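Home gym and weights > Dumbbells and bars

Spin-lock collar won't sit flat on my plates, is it the wrong size?

Yasaman Mirzaei
Bought a second-hand set in January, a threaded dumbbell bar and a pile of cast-iron plates. The seller swore it was all Hurnell and all matched. I have my doubts. However hard I turn the collar there seems to be a bit of a gap under it, and after a set of curls I can hear the plates clicking. A bloke at the gym told me every collar fits every bar, which sounds like rubbish to me. Do I need new collars or is this normal?

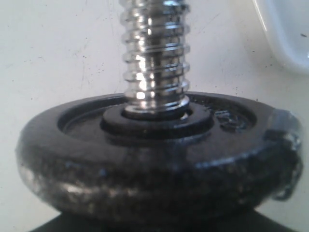 Collar and top plate, bar stood on end.

42 people found this helpful

Rostam Najafi
Your bloke is wrong. Threads differ between makers, and so do plate holes. I wouldn't buy anything yet, though. Take the collar off and run it up the bare bar. If it wobbles or binds, it's the wrong collar. If it spins freely, look at the plate instead. Yours has a sunken middle, so the collar has to go right down into the recess, and old paint or grit in there can hold it up. Scrub it out with a stiff brush and try again. I'd be wary of the "universal" collars people sell for these. I tried two pairs and both worked loose. A thin rubber washer did more for me than either of them.

Eimear Ó Gríofa
Check the weights while you're at it. I put a set of old plates on the kitchen scales and one was 305 g under what was cast on it. "Matched" means very little in a small ad.

Lenni Halonen
just do it up tighter, mine clicks too and its been fine for years

Rostam Najafi
Replying to Lenni: fine until one lands on your foot. If it still moves after cleaning, I wouldn't lift it overhead.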